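How to read a robot simulation before it decides your job

If your workplace is thinking about a robot arm, you will probably be shown it on a screen long before anything is bolted to the floor. Ours arrived that way. I run the tool store at Munstead, where we hire out and repair garden and hand tools, and the arm was meant to take over returns: pick up what comes back, sort it, put it on the right rack. The supplier's package is called Brelero. What follows is how I would go through a simulation with the people whose work it is supposed to change.

You will need the simulation itself, a printed list of the tasks being automated, and at least one person who does those tasks for a living. Allow a full shift. The demonstration took 30 minutes and we came out of it knowing very little.

Step 1. Ask for the scenes, not the video

A video shows the runs the supplier likes. Ask for the scenes as they are loaded, with the objects lying where the arm will meet them, and ask to stop on any one of them. Our contact at Ververidis, Nektarios Kouris, was decent about this once we put it in writing. We were given 49 scenes. Go through them slowly with the task list beside you and write down, for each one, which real job it stands for. If you can't name one, leave the line blank. Blank lines are useful later.
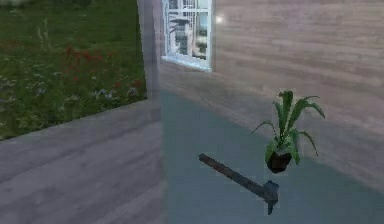
Tool and potted plant, one of the rendered scenes, with the meadow view and window behind.

Paraschiva Chiriac has worked the returns bench longer than I have, and she went straight to the tool. She wanted to know which end the arm would take it by. A long handle with a compact metal head is heavy at one end, and if you lift it from the middle of the handle the head drops. She does it without thinking. Somebody has to tell the software, and you should find out who that was and whether they have ever held one.

Step 2. Write down what the screen leaves out

Take a single returned item and list everything a person does with it in the first minute. For a lump hammer or a pick, our list included wiping off the clay, feeling for a loose head, running a thumb along the handle for splits, and looking at the hire ticket to see whether this customer always brings things back broken. Then mark which of those the simulation covers. In our case it covered moving the item from one place to another. That is a real part of the job, but it is the part that takes the least time.

Be fair about it. Moving things is also what hurts people's backs, and two of ours would be glad to hand over the heavy end of the work. My complaint is with the phrase "returns handling" on the quotation, which quietly takes in the checking as well.

Step 3. Test the awkward cases

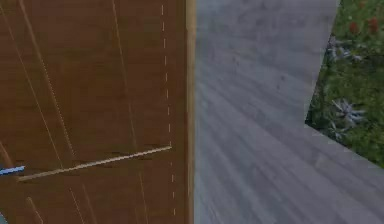 Thin items are where I would start with any sorting system, and I'd make a nuisance of myself over them. Canes, drill bits, dowels and tent poles make up a good share of what crosses our bench, and they are easy for a person and miserable for most machines. Ask to see a long, thin cream rod on a brown surface that already has pale lines running across it, one of them cream as well, and then ask how the system tells the rod from the markings. On our screen the rod had a faint shadow along its underside, which is a help I wouldn't count on under strip lights. Ask for the same test with the lighting changed. Ask for it with two rods crossed, and again with mud on them.

If the answer is that this will be "tuned on site", ask who will be standing there during the tuning and whether their hours are in the quotation. At Munstead they weren't. It would have been Paraschiva, on top of her ordinary work.

Step 4. Ask what happens to the hours

Get this in plain words and get it before signing. Our Tiltent proposal spoke of "releasing" staff time -- released to where, it didn't say. We asked for three things on paper:

Whose tasks change, by name of post.
Who clears a jam, and what they are paid for being on call to do it.
What happens to the checking if the arm only does the lifting.

The first draft that came back answered the second point and skipped the others. Send it back if yours does the same. We did, and the next version admitted that a person would still inspect every item, so the saving on the front page came down.

Step 5. Agree a trial you can stop

Fix the length, the measure and the person who can call it off. Ours is set for February, on one rack only, and the returns bench keeps its present staffing throughout. Paraschiva holds the stop decision. Keep a paper log of every item a person has to pick up again after the arm has put it down, and have the bench fill it in as they go. The supplier's own log can sit beside it for comparison.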